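Small Wooden Racks for the Workbench: Sizing, Loading and Care

A rack with three shallow rows takes up little bench space and keeps small cylindrical parts upright, separated and in view. 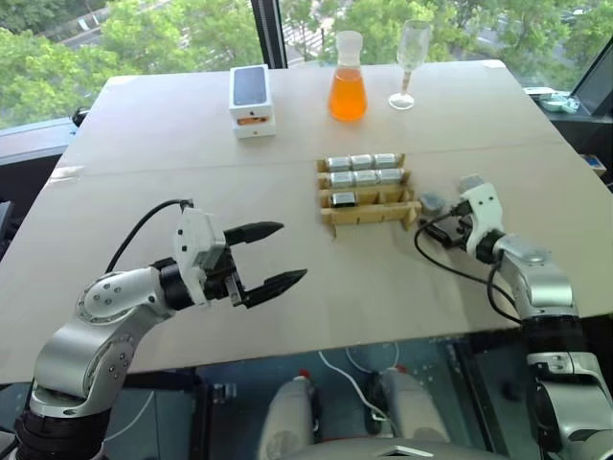 Light wooden slat rack with three rows. Back and middle rows hold three silver cylinders each; one darker cylinder is at the left end of the front row.

Scope

These notes cover open wooden racks for short metal cylinders: spacers, bushings, dowel stock cut to length, small weights, and capped metal tubes. The same rules apply to spice tins and similar containers in a kitchen. They do not apply to glass tubes, which need a deeper seat and a second support higher up.

Measuring before you buy or build

Measure the cylinders first. Take the diameter with a caliper at both ends and in the middle. Turned parts are usually consistent, but tubes with a crimped or rolled end are often wider at that end, and the widest reading is the one that matters.

Add 2 mm to the widest diameter to get the clear width between partitions. With less clearance than that, the part binds when the wood swells in humid weather. With much more, the part leans and touches its neighbor. For a part 22 mm across, the clear opening is therefore 24 mm.

Height is less critical. A shallow row should support the lower third of the part. For a cylinder 50 mm tall, a front slat that stands 17 mm above the row floor is enough. A taller slat hides the part and makes it harder to grip.

Row spacing depends on fingers. Leave enough depth between rows to get a thumb in front of the part and a fingertip behind it. If the rack will be used with gloves on, test the spacing with the gloves on before any glue is applied.

Wood and finish

Use straight-grained stock for the slats. Thin slats cut from stock with wandering grain will bow within a season, and a bowed slat changes the width of every opening along its length. Sand the inside edges of the notches with 180 grit wrapped around a flat stick. Do not round them over by much. A slightly crisp edge keeps the part from creeping along the row.

Finish is optional. An unfinished rack is fine for dry parts. For parts that carry a film of oil, apply two thin coats of wiping varnish and let the rack cure for a full week before loading. Wax is a poor choice here, as it picks up metal fines and transfers them to the next clean part.

The Umico small-parts rack and the Rernlow bench tier are both sold unfinished. The Rernlow has slightly wider notches. Both respond well to light sanding, and neither is flat on the bottom when new. Set the rack on a known flat surface, press on each corner in turn, and plane or sand the high corner until the rocking stops.

Loading order

Load from the back row forward. Reaching over a full front row to fill the back is the usual cause of tipped parts. Unload in the opposite direction, front row first.

Keep one size to a row. If two finishes or alloys share a rack, assign each its own row and leave openings empty where the count falls short. Filling a gap with a part from another group saves no space worth having and leads to mix-ups later.

Place a part that differs from the rest at the end of a row, never in the middle. An odd part at the left end of the front row can be found without reading a label. Radwa Fawzy, who maintains the tool crib at a small repair shop, uses that one position for rejects and parts waiting on a second measurement. Anyone who finds a part there knows not to install it.

Lower each part straight down. Parts slid in at an angle scrape the slat and, over time, widen the notch on one side. Once a notch has worn, a strip of veneer glued to the worn face brings it back to size. Clamp lightly and leave it overnight.

The surface underneath

A pale, matte bench surface is easier to work on than a dark or glossy one. Dropped parts show up, and there is less glare from overhead lights. Beige board works well for this. It marks easily, so expect to wipe it down often and replace it when the surface starts to fuzz.

If the benchtop is made from two panels, the seam needs attention. Set the panels flush, and check with a straightedge in several places along the joint. A step too small to see will still tip a short cylinder standing on end. Do not set a rack across a seam unless the joint has been checked that day, as panels move with temperature.

A short strip of tape at the edge of the bench makes a good reference mark for where a panel or rack belongs. Use a low-tack tape and replace it before the adhesive dries out. Old adhesive comes off board with a plastic scraper and mineral spirits, applied to the rag and not to the board.

Cables on the bench should be secured behind the working area or dropped over the side. A cable lying across the top will sooner or later be pulled against the rack. Where a cable has to cross, tape it down on both sides of the crossing and keep the rack well clear of it.

Arranging the far edge

The far edge of the bench is for items that are needed within reach but not in hand. Stand them in a single line. A second line behind the first cannot be seen and will not be used.

Empty product boxes are acceptable storage for small hardware. White phone boxes in particular have a close-fitting lid and stack well. Put the larger box on the bottom and the smaller on top, with any label facing the front. Two high is the practical limit, as the lower lid has to come off without unstacking a tower.

Flasks and bottles with colored liquid should be capped whenever they are not being poured from. A conical flask is stable because of its wide base, but the narrow neck tempts people to lift it by the cap. Lift it by the body. Label the contents and the date mixed, whatever the color suggests. Tania Karunaratne's rule for a shared bench is that an unlabeled liquid goes to disposal at the end of the day, and the rule has no exceptions for people who remember what they mixed.

Keep liquids behind or to one side of the rack, with enough room that a spill can be stopped before it reaches the wood. Bare slats wick liquid from the bottom up and stain permanently.

Securing the rack

An empty rack with thin slats weighs very little and will slide when a part is pushed against a partition. Four small rubber feet are the simplest fix. Place them at the corners, inset slightly so they cannot be seen or caught on anything. The Debnath self-adhesive feet hold on unfinished wood only if the contact area is first sealed with a dab of shellac.

A loaded rack is another matter. A rack of steel parts with a total mass of 580 g will stay put under normal handling, but it becomes top-heavy if only the back row is filled. When a rack is to be carried, load the rows evenly or move the parts separately. Carry it with both hands under the base. The slats are not handles, and the glue joints at the ends are the first thing to fail.

Cleaning

Empty the rack completely. Brush out the notches with a dry, stiff nylon brush, working from the back row to the front so that debris falls ahead of the brush. Vacuum the row floors with a crevice tool. Do not use compressed air, which drives fine metal particles into the grain.

For oily residue, wipe with a cloth dampened in mineral spirits and let the rack stand in moving air until the smell is gone. Water-based cleaners raise the grain and should be kept for varnished racks. Witirance bench cleaner is water-based despite the name on the older bottles, so check the back label.

Wipe the cylinders before they go back in. Silver-colored parts show fingerprints and the first signs of rust clearly. Dark parts do not, so inspect them under a lamp held low to one side and turn them through a full rotation.

Checks to repeat every few months

Press each end joint by hand and look for movement. Sight along the top of each slat for bow. Drop a test part into every opening, including the ones that normally stay empty, and confirm that it goes in and comes out without force. Replace any rubber foot that has hardened. In January, when indoor air is driest in most heated shops, check for loose partitions, and reglue them then while the gap is at its widest.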